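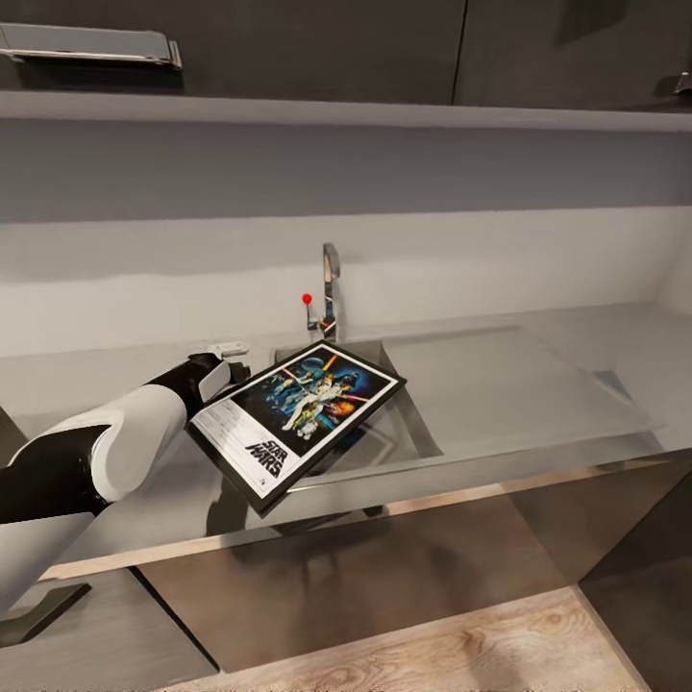

Chapter 7
Offline Channels: Print, Post and Place

What you need before starting: the customer profile you wrote in Chapter 3, and a budget, even a made-up one. A pencil too. The margins are wide on purpose.

Most students come to this chapter wanting to skip it. Fine, but read the first section anyway. A lot of small firms still get their customers from a flyer, a sign on a fence or a postcard on the fridge. Cheap stuff. Slow stuff. Hard to measure if you set it up badly, pretty easy if you set it up well.

By the end you should be able to plan one printed campaign from start to finish, work out what each new customer cost, and say when to stop.

Opening case: Juteck and the 900 postcards

Juteck repairs and re-covers chairs in Drirkbridge. Small shop, side street, no parking. For years work came by word of mouth, then one spring it dried up. The owners had money for one push. They picked postcards.

900 cards, one side a plain offer, the other side the address and a map. No slogan. The offer was a free quote plus a free seat pad with any full re-cover. Each card carried a short code in the corner, and the code changed by neighborhood. There were 3 codes in all: one for the old streets by the river, one for the new houses up the hill, one for the cards left on shop counters.

The river streets brought in most of the calls. The hill brought almost none. The counter cards did something odd – few people used the code, but several callers said they had picked up a card "somewhere." So the counter cards were working and the tracking was not. Keep that in mind, we come back to it in the section on lost responses.

Second round, same design, river streets only. Fewer cards, more calls per card. They didn't touch the offer. They didn't touch the picture. They changed one thing, the list, and so they knew what had caused the change.

Now the mistake. Both rounds went out before anybody checked the shop's calendar. Calls came in, and the wait for a chair grew from 2 weeks to 7. Some people went elsewhere. A campaign that sells more than you can deliver is a cost, and it hardly ever gets written down as one.

Think about it before reading on:
How would you have split the cards?
What would you have asked each caller on the phone?
At what point would you have held back the second mailing?

Key terms for this chapter

Drop: one batch of printed pieces sent or handed out at one time.
Response rate: replies divided by pieces delivered. Delivered, not printed. The box left in the back room doesn't count.
Source code: a letter or number on the piece that tells you where the customer found it.
Carry-over: replies that arrive after you have stopped counting. There are always some.
Keeper: any printed item people hold on to, like a calendar or a ruler. Costs more, lasts longer. 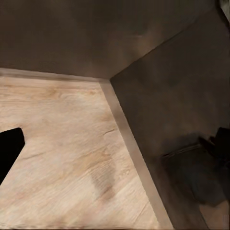
7.1 Why printed pieces still get read

Start with the mailbox. Count what came in this week and sort it into two piles, the ones you looked at and the ones you didnt. Most people find that the first pile shares a few things. It was local. It was easy to understand standing up. It asked for one thing only.

Local matters the most. A card from a shop six streets away gets a second look becuase the reader can picture the door. Large firms try to borrow this. Rallis, a furniture chain with stores in several towns, prints the same leaflet everywhere but swaps the front panel so each town sees its own street name. Extra printing cost is small. Worth copying.

Easy to understand means short. If the offer needs a footnote, cut the offer. Read the piece aloud to somebody who is doing something else at the time, washing dishes say, and then ask them what it was selling. Wrong answer, rewrite.

One thing only. Call, or visit, or bring the card in. Pick. Itiseo, a garden supply firm, once put a phone number, a coupon, a prize draw and a survey on a single sheet, and the staff at the counter had no idea which part people had come in about. The next sheet had just the coupon.

Note on design: students spend too long here. Big type, dark on light, and leave some blank space. Check the phone number, then get someone else to check it.

Section 7.2 deals with lists – where to get one, how to clean it, and what you're allowed to do with it. Bring your customer profile.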